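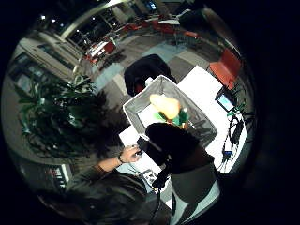
A grey mesh wastebasket on a white table. Small offices in Plitach will be sorting their rubbish differently from September.

Last updated: 4:40 pm

Small businesses get a third bin, and a bill if they muck it up

If you run a shop or an office in the middle of Plitach, you've probably had the letter by now. Mine came in with the power bill and I nearly threw it out, which would have been a bit rich given what it was about.

The short version is that from September the town is bringing businesses into the same three-bin system the houses have had for a while. Landfill, recycling, and a new one with a brown lid for food scraps and paper towel. Up to now those of us on the main street and along Salgado Road have had one big shared skip out the back and a fairly relaxed attitude to what goes in it. I rent a room above the shoe repair place and I've seen a whole ironing board in ours.

There are 52 businesses in the first round. It covers the main street, both sides of Salgado Road down to the rail crossing, and the little arcade where the bakery used to be. The industrial estate and everybody out on the Starnineck side will come in later, and the letter doesn't give a date for them. I rang to ask and was told it depends on how the first six months go.

Collection is being done by Hokar, the same company that does the household run, so expect the same trucks, only earlier. They want the lane clear by 5:30 in the morning. If you've ever tried to get a delivery van out of that lane you'll know why a few people at last night's meeting had a bit to say.

And yes, I went to the meeting! It was in the hall, it was freezing, and the urn wasn't on. A decent crowd all the same, more than I've seen there for anything apart from the pool.

Most of the talk was about money. Each business pays a base charge of $16 a week, which gets you all three bins and the little bench caddy for scraps. That's a bit less than I pay now for my share of the skip, and a bit more than the hairdresser two doors down pays, so we came out of it with quite different opinions. Cafes will pay the same as everybody else for the first lot but can be charged for extra brown-lid bins if they need them, and they will need them. One cafe owner stood up and said she fills a bin with coffee grounds alone before lunch on a busy day, and could she please just keep giving them to the community garden. The answer was yes. Grounds that go straight to a gardener don't have to go through the brown bin at all, and I thought that was sensible.

Then we got to the fines. If a bin is badly contaminated you get a tag on it and a note saying what was wrong. Second time, another tag. Third time it's $300. There was a fair amount of muttering at that. A man near the back wanted to know what happens when some stranger walking home from the pub chucks a kebab in your recycling, since the lane isn't locked at night, and I don't think he got a proper answer. He was told each case would be looked at. He asked who by. He was told staff. He sat down, but he didn't look very happy about it, and I can't say I blame him.

You can get lids with a lock and key if you ask, at no extra cost, so I'd suggest asking. I've already put my name down for one.

Now, what goes where, as far as I could scribble it down. Paper, cardboard, cans, glass bottles and hard plastic containers go in the recycling, loose and not bagged. Scraps, tea bags, paper towel and anything from the lunch table goes in the brown lid. Soft plastic is landfill for the time being, and that includes cling wrap, bread bags, bubble wrap and the stuff that comes wrapped around pallets. Takeaway coffee cups are landfill too. People were surprised by that one, me included, as I've been putting mine in with the cardboard for years and feeling pretty good about it. The lids can go in recycling if you take them off.

Batteries, printer cartridges, old phones and cords aren't to go in any of the three. There'll be a drop-off box inside the front doors of the town office, same hours as the counter, and you can bring a small box at a time. If you're clearing out a whole office you need to take it to the transfer station on the Starnineck road and they'll weigh it. Light globes go there as well. I asked about the fluoro tubes in my ceiling, two of which have been flickering since I moved in, and was told to talk to my landlord. Thanks for that.

The other bit worth knowing is about the bins inside. Several people had heard a rumour that under-desk bins were going to be banned. They aren't. You can keep whatever little wastebaskets you like wherever you like, and line them or not. It's only the bins in the lane that get checked. The town would prefer you had fewer of them, and they've got a leaflet saying that when people have to get up and walk to a bin they sort better. The woman from the accountant's said her lot would sooner resign. She may have been joking.

The household version had a rocky start, if you remember. The first summer the brown bins stank, the lids were too light, and the magpies worked them out inside a week. The lids have been changed since then and the pickups went from fortnightly to weekly. Businesses will be weekly from the beginning, with a second pickup for the cafes over the warmer months. So somebody was listening, even if it took a while.

I came away fairly okay with it. I produce a small bag of rubbish a week, most of it envelopes, so it isn't going to change my life either way. The people I feel for are the food places, who've got the smallest back areas on the street and are about to have three wheelie bins each in a lane that barely fits the ones that are there. I paced it out this morning on the way in. If the bins are lined up along the fence you can still get a trolley past, but you wouldn't want to be carrying anything wide. The town says it will paint bays on the ground before the bins turn up. No word on what happens to the motorbike that's always parked by the meter box.

There's a second meeting for anyone who missed this one, same hall, 6:30 in the evening, with the date to go up on the noticeboard outside the library. Staff will also be coming around door to door with the caddies and a fridge magnet, and they can sort out your bin sizes then. If you want a smaller landfill bin, ask for it at that point, because swapping later means a form. The smaller one doesn't bring the weekly charge down, though, which struck a few of us as odd.

The big skips are being taken away the same week the new bins come. If you've got anything large you've been meaning to get rid of, check with the business you share with before you go filling it up. Ours is already full. I had a look this morning and the ironing board is still in there.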